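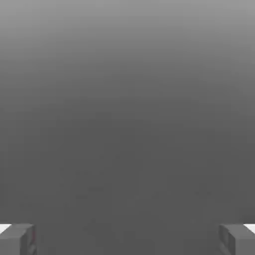 Gray on gray, lighter toward the top.

I had driven 90 miles to eat a dumpling. I want that on the record before I say anything about the parking.

Stiton is one of those towns that got a food scene all at once, the way some people get shingles. For years there was a diner, a second diner that didn't speak to the first, and a gas station with surprisingly good egg salad. Then somebody put a bakery in the old bank, and within a couple of years you couldn't buy a hammer on Main Street but you could get four kinds of focaccia.

Hedegaard is at the far end of all this, past the feed store, in a low brick building that used to sell carpet. The sign is about the size of a paperback. I walked past it twice and had a pleasant conversation with a dentist's receptionist before I found the right door.

Inside it's one long room with too few coat hooks. I had a seat at the counter, which I'd recommend if you like watching people work and don't mind your sweater smelling like browned butter until the next wash. (I don't. I wore it again the next morning.)

The dumplings come five to a bowl in a thin, cloudy broth with dill. They're filled with potato and smoked trout, and the wrappers are thicker than I expected, with real chew to them. I ate the first one too fast and burned the roof of my mouth, so my notes on the second and third are mostly about texture. By the fourth I could taste again and it was very good. The broth wanted salt. There was no salt on the counter, and I am apparently a person who would rather drink underseasoned broth than ask a stranger for salt.

After that I had the cabbage, charred hard on one side and sitting in something mustardy. It cost 20 dollars. I have thought about that number a fair amount. It's half a cabbage! But I cleaned the plate with bread, and then I asked for more bread, so I've lost the moral high ground on the cabbage.

Dessert was a rye pancake with sour cherries. Skip it and walk back up the street to Uvener, the bakery in the bank, which stays open until six and sells a cardamom knot that I ate in the car with both hands before I'd even found my keys. They keep the flour in the vault. The woman at the register told me this in the tone of someone who has told it almost 1000 times, and I still asked to see it. It's a vault with flour in it.

About the parking: there's a lot behind the feed store, and the meter only takes quarters. I had two, which bought me less time than it takes to eat a cabbage. The ticket was waiting when I got back, tucked under the wiper on the passenger side, where I didn't notice it until I was already on the highway and it started flapping.

I'm going back in April, when Hedegaard is supposed to put ramps on the menu and Otadum, the noodle place across the street, finally opens its doors. There's been paper over the windows since I first heard of the place. I'll bring quarters, and possibly a little salt in my coat pocket.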